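# Trikilthorpe kitchen automation: progress report to the Hoarau fund, July

Prepared by Capucine Aubert, site lead, Nenska

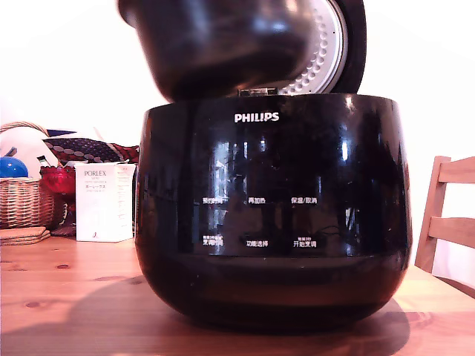

**Has anyone lost hours because of the automation?**
Rostered hours are the same as before the trial. Two morning shifts now start at 7 instead of 5:30, and the time has moved to the afternoon.

## Work to date

- The Ginura arm has been on the prep bench for 12 weeks. It handles opening and closing lids, moving containers and pressing start on small appliances.
- Rice cookers stay in the program. Labels on the black Philips cooker are in Chinese, so Quentin Royer has written an English button sheet for staff.
- Glossy surfaces still give the arm trouble. Reflections throw off its reading of where an edge is, and staff step in when it stops.

## What has changed for staff

Seven people work alongside the arm. Mathis Maillard used to spend most of his morning on lids and timers. He now checks the arm's log and does more of the plating, and he has asked for proper training on the log software. We support that.

Two staff told us they don't like having their backs to the arm. Didier Roussel turned the bench in response. One is happy with the change and the other would still prefer the far station.

## Spending

Training is underspent by $1000. We ask to carry it over to cover Mathis's course.

## Next

1. Train 10 casual staff on the stop button.
2. Ruben Mulder to review the shift times with the morning crew.
3. Retest lid opening under the new lights.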